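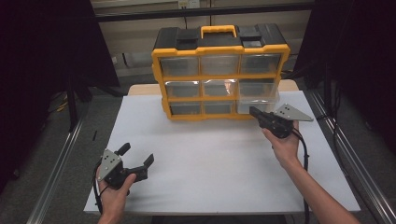

A reader writes that the printed timetable for the Brillberg cable car still shows the 06:40 departure, that the 06:40 did not run on either morning of the stay, and that the ticket window could not say when it had been withdrawn. Could we confirm which departures remain?

July
By the newsletter desk

The 06:40 has been withdrawn for the summer period. The first car from the lower station at Brillberg now leaves at 07:20, with a car every 20 minutes until 17:00 and a last descent at 17:30. The printed timetable on the station wall is the spring edition. The small timetable handed out by hotels is correct, but gives the last descent only on the reverse.

The change affects anyone planning to reach the upper station (3136 m) and walk down to the Meireles hut in the same day. The path is signed as five hours. Before the change there was time for a stop at the summit and a late bus from the hut. With the 07:20 car, a walker who starts down by 09:00 should still reach the hut in time for the 14:50 bus. The next bus is at 18:10 and it is the last. Seats on it cannot be reserved.

There are two sections to the cable car, with a change at the middle station. The upper section closes in high wind and the lower section usually keeps running, so a lit green lamp at the bottom refers to the lower section only. The status of the upper section is shown on a separate board inside the hall, to the left of the barriers. Tickets bought through to the top are refunded for the upper part on the same day, at the window where they were bought. Tickets bought on a machine are refunded at window two.
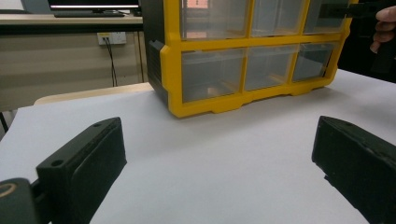 Yellow parts cabinet with clear drawers.

Luggage

Rucksacks travel free. Any single item above 23 kg is refused at the barrier and has to go up on the goods car, which runs once in the morning and does not carry passengers. Lockers at the lower station take coins only and are cleared overnight. Travellers arriving from the lake with large cases will find it easier to leave them at the Bondetti boat landing, where the left-luggage room is open from 06:00 to 21:00 and takes cards.

Getting there from the lake

The boat from Bondetti connects with bus 162, which stops outside the lower station. The bus waits up to five minutes for a late boat in the morning and does not wait in the afternoon. The walk from the landing is 35 minutes, uphill throughout, on the old mule road. The road was paved in 1833 and the stone is slippery after rain. There is a handrail on the steepest part only.

The Godix regional pass covers the boat and the bus in full. On the cable car it gives half fare on the lower section and nothing on the upper. It must be validated before boarding the boat, as there is no validator on the bus. A pass validated after 16:00 is valid until the end of the following day. 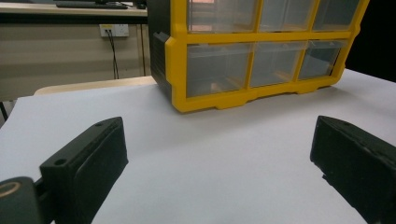
Black gripper fingers above a sheet of white paper.

Autumn times have not been published. In previous years the first car moved to 08:00 in the autumn and both sections closed for maintenance for two weeks in November. The hut normally shuts before then, and the bus from the hut stops on the same date.

You are receiving this newsletter because you signed up on our website. To change how often we write to you, or to unsubscribe, use the link in your confirmation email.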